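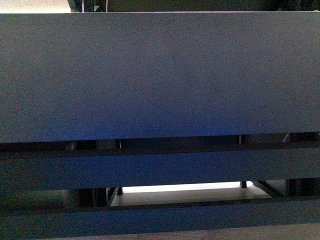

Figure 1. Dark slate-blue panel, with two thin cables behind its upper edge.

Does a Fixed Break Help? A Study of Rest and Error Rates in a Proofreading Task
Student project report, Work and Organization course
Fabian Lehner and Vanderleia Bezerra

1. Background

People who do desk work are often told to take breaks, but the advice differs on when. Some workplaces set a fixed time and expect everyone to stop together. Others leave it to each person. We wanted to compare the two in a small way, using a task where mistakes could be checked against a known answer.

We chose proofreading because one of us does it as a part-time job at Keane, a small office that prepares catalogs and manuals for print. The manager let us run the project there in April, in the afternoons, on condition that we used old material and did not hold up current orders.

Our question was whether people who take a break at a set time miss fewer errors in the last part of a session than people who choose their own break. We expected the free choice group to do better, on the idea that a person knows when he or she is tired.

2. Method

Nine people took part. All of them had done proofreading before, though two had only been at it since the winter. Each person did two sessions on different days, one with a fixed break and one with a break of his or her own choosing. Half began with the fixed break and the rest with the free one, as near as an odd number allows.

A session was 90 minutes of reading, plus one ten-minute break. In the fixed condition the break came at the halfway point and was announced. In the free condition the person could stop at any time and started a timer when leaving the desk. Nobody was allowed to skip the break or split it up.

The texts came from an old parts catalog for a shelving line called Modby. We put errors into it ourselves: swapped letters, wrong page references, missing units and doubled words. Across all sessions there were 2193 planted errors. Vanderleia planted them and kept the key. Fabian ran the sessions and did not see the key until the marking was done.

Marked pages were scanned and entered in Cundico, the spreadsheet program used in our course. We sorted every error by whether it fell in the first, middle or last third of the pages that person had read. Pages a person did not reach were left out of the count.

3. Results

In the first third there was almost no difference between the two conditions. People missed few errors and worked at a steady pace.

In the middle third the fixed condition came out slightly better. In the last third the gap was wider, again in favor of the fixed break. Six of the nine people missed fewer errors there after a fixed break, two missed more, and one had the same rate in both.

The break times explain part of this. In the free condition most people stopped late. Five waited until more than an hour had passed, and one went on the break only when reminded that it was required. When we asked afterward, the usual answer was that they wanted to finish a section first. The catalog has long sections, so this pushed the break back further than they had planned.

Doubled words were the kind of error missed most often in both conditions. Wrong page references were nearly always caught, probably because our readers check those as a habit.

4. Problems

The group was small and everyone worked in the same office, so the results should not be carried over to other jobs. We ran no statistical test beyond comparing the rates.

Two sessions were interrupted by a delivery, and we added the lost minutes at the end. One person recognized some pages from having worked on the original catalog. We kept those results in, but the rate in the last third changes very little with or without them.

We had also meant to ask each person to rate tiredness every fifteen minutes through a survey tool called Nestodari. The prompts broke people's reading in the first trial, and we dropped them. This means we cannot say whether people felt tired before they chose to stop.

5. Discussion

Our expectation was wrong for this group. The readers did not seem to use the free choice to rest when their attention dropped. They used it to rest when the text reached a stopping place. A shorter text with more natural stops might give a different result, and we would try that first if the project were repeated.

We would also test a third condition in which people pick their break time before starting and are held to it. That would separate the timing of the break from the question of who decides on it.

The office has since asked for a copy of the table by error type, mainly for the figures on doubled words.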